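4.2 Fragile items: moving eggs from a container to a tray

The second group of chores in our study concerns things that break. In the Drundstead trials we had kept to cutlery, folded cloths and tins, and the arm's mistakes cost us very little. A dropped tin can be picked up again. The kitchens and packing benches we visited in August, however, are full of things that can't be dropped even once, and the people who work there handle them all day without looking. If a machine is to be of use in such a place, it has to do the same, or at least come near it.

We chose eggs for three reasons. They are cheap, they differ in size and curve from one to the next, and the point at which a shell gives way is easy to judge by eye. An egg also has no flat side, so a parallel grip touches it over a small area and a slight error in placing the jaws can make it roll. Earlier work by one of us (Walczak) used plastic eggs filled with sand. We found these too forgiving, and none of the figures below include them.

The task was the same in every run. Eggs were put in a clear container on the floor in front of the arm, with no attempt to line them up. An empty egg tray was put down nearby at whatever angle it happened to fall. The arm had to take one egg, carry it to the tray, lower it into a free cup and let go. A run was counted as a success only if the egg was whole and sitting in a cup at the end. An egg resting on top of the posts between cups was counted as a failure, even where a person could have nudged it in with a finger.

We carried out 1543 runs in all. Of these, the first 200 were used to set the closing force and the speed of the final approach, and are left out of the results. The control software was the Colamer planner described in section 3, with the grip routine replaced by one written at Stergiou for soft fruit. Nothing else was changed between the tin trials and the egg trials. We wanted to know how far the same arm would get with only a gentler hand.

4.2.1 Where the time goes

Breakage was a smaller problem than we had expected. Once the closing force was set, the shells mostly held, and 109 eggs were cracked or crushed in the runs that counted. Nearly all of these were lost on the way down into the cup, when the lower end of the egg met a post and the arm went on pressing. Very few were lost at the moment of grasping.

The larger cost was time. A person emptying the same container takes two eggs in each hand and hardly pauses. The arm takes one, lifts it well clear, stops, looks for a free cup, moves, stops again and lowers. The stops are there for good reason, as the view from above the arm is poor while it is moving, but they add up. Over a whole tray the arm was slower than our slowest helper by a wide margin. Barbara Baran, who timed the human runs, noted that most helpers talked through the whole job and still finished well ahead.

Picking from the container also got harder as it emptied. With many eggs in it, one was nearly always in a good position. The last few tended to settle against the wall of the container, where there was no room for a jaw on the far side. In such cases the planner tried up to four approaches before giving up, and a helper then moved the egg by hand. We report these runs as failures.

Figure 6 shows the carrying stage, with an egg held in the jaws and the tray still to be filled. Much of the shell is hidden behind the gripper at this point, so a judgement about how the egg sits in the jaws has to be made from what shows above and below them. The cable was left slack to allow the arm its full reach. It hangs over part of the tray in some positions, and we return to this in section 4.4.

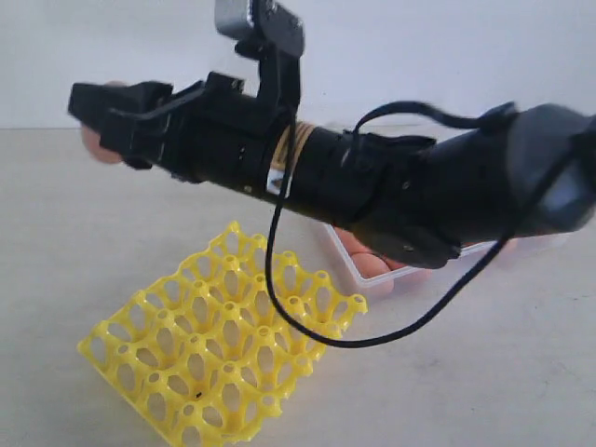
Figure 6. An egg held in the gripper. The open tray is on the floor in front, and further eggs are in the clear container behind it.

4.2.2 Comparison with the shop-floor task

The Wumer packing task, which uses small glass jars, gives a useful check on these results. Across both tasks the log holds 3661 grasps, including second and third tries within the same run. The jars are heavier than eggs but have straight sides, and the arm could close on them firmly without any change of force during the lift. Failures there came mostly from jars standing too close together, much as the last eggs in the container did.

Taken with the tin trials, this suggests that the grip itself is no longer the main difficulty for light household objects. Finding room for the jaws is, and so is letting go in a tight space. Both are things a person does by feel - a small push to one side, a finger slid down between two objects - and our arm has no means of doing either.

We would not yet put the arm to work on eggs without someone standing by. For jars on an open bench the case is better, and a trial with no helper present is described in the next section.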